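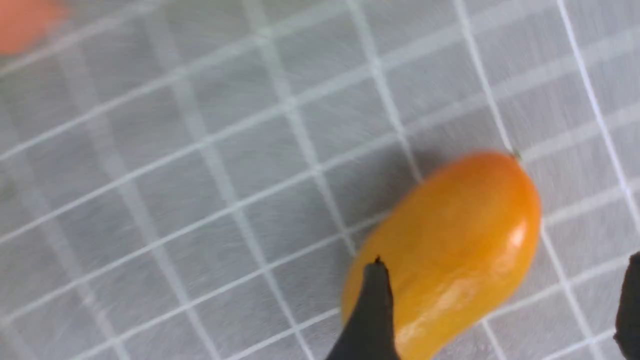
Fig. 1. Orange-yellow fruit on a gridded mat.

Setting up your Nisus kitchen scale

1. Slide in the batteries and hold Power until you hear a beep. Mine took two tries.

2. Press Unit until you see g. I leave it there — ounces drive me nuts. 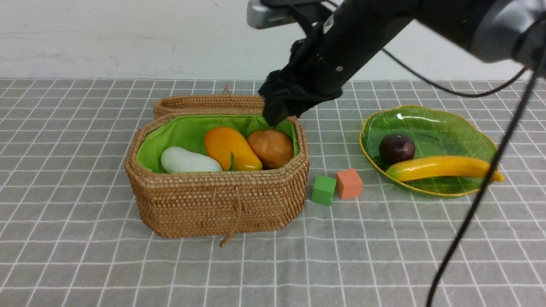
Fig. 2. Wicker basket with a green lining.

3. Using a bowl or basket? Put it on first, then press Zero.

Caution: stay under 2000 g, container included.

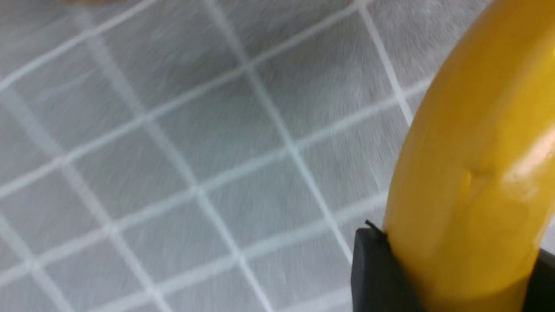
Fig. 3. Smooth yellow-orange item, close up.

4. Add your food and wait for the number to settle.

Note: the scale shuts off after 30 seconds, so write your
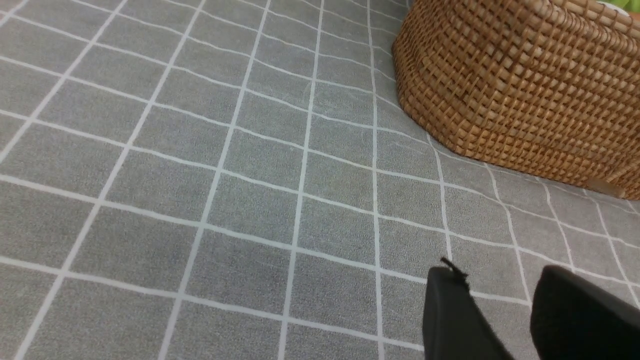 weight down before you go hunting for a knife. I've lost plenty of readings that way! Press Power again and go back to step 3.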